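We use cookies to help this site work better. By staying on this page you agree to our cookie policy. Accept | Settings

About Us

Print this page | E-mail this page

Celimar Robotics Club is an after-school club for kids and teens who like to build things, take them apart and find out why they stopped working. We have 42 members this year, our biggest group ever, and they come from all over town. Some of them write code at home every night. Some had never held a screwdriver before they walked in, and they fit right in!

The club is split into two teams. Jukia is for the younger kids, who start with wheels, motors and line following. Kallex is the older team, and this year they're all about picking things up -- a job that sounds easy until you try to get two robot fingers to do what your own hand does without thinking. Their project is tabletop pickup with everyday stuff: paper cups, small balls, spoons, whatever is around. They train on real, messy tables, with a camera down by the gripper so they can see what it's reaching for.

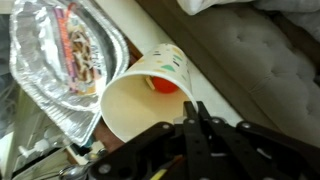 Shadi Sleiman says cups are the hardest thing on the list and also the most fun, because a light one can roll off the second you touch it, and every kid on the team has a different idea about where to grab. One wants the rim, one wants the side, and the arguments go on well past pickup time.

We love those arguments. Members keep a shared notebook (paper, with plenty of eraser holes) and write down every try, good or bad. When two ideas clash, both get tested.

In March we host the Hellström Challenge, our own friendly contest. Teams get 22 minutes at the table and one restart. It's loud and crowded and the best day of our year -- bring grandparents!

Dues are $50 a semester, and we have loaner laptops for anyone who needs one. No experience required. Come by on any club day, watch for a while, and ask the kids what they're working on. They will tell you everything.

Share this page: 22 shares | 3 comments

Get club news by e-mail. Enter your address to sign up. You can unsubscribe at any time.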